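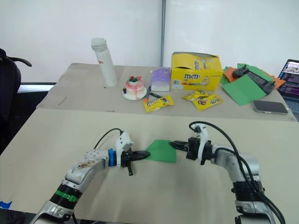 Tearing colored paper in a straight line without scissors

Posted in Paper & Craft by Gilley

I need strips from small sheets of green craft paper. Holding the sheet by its left and right edges and pulling gives a ragged tear that wanders toward one corner. The paper is 80-weight text, pieces 55 mm on the short side. Is there a way to get a clean line with no blade?

Haziq Rondonuwu
Pulling the two edges straight apart puts the whole sheet in tension, and the tear starts at whatever flaw is weakest. You want shear at one point.

Find the grain first. Bend the sheet lightly both ways; the direction that resists less has the fold line parallel to the grain. Tear along that line where you can.

Fold, crease with a fingernail or bone folder, open, fold the other way, crease again. Repeat twice. Flatten the sheet, hold one half down on the table and draw the other half up and across, starting at the top edge. Keep the moving hand within 30 mm of the tear and shift your grip as it advances.

If the piece isn't square to begin with, mark the line from one edge only. Measuring from both sides of a tapered piece gives you a tapered strip.

Laitinen
Metal ruler. Press down hard, tear up against it. Did over 600 strips like this for place cards in October.

Kallix
Dampening the crease with a fine brush also works, but test a scrap first. Some green papers bleed.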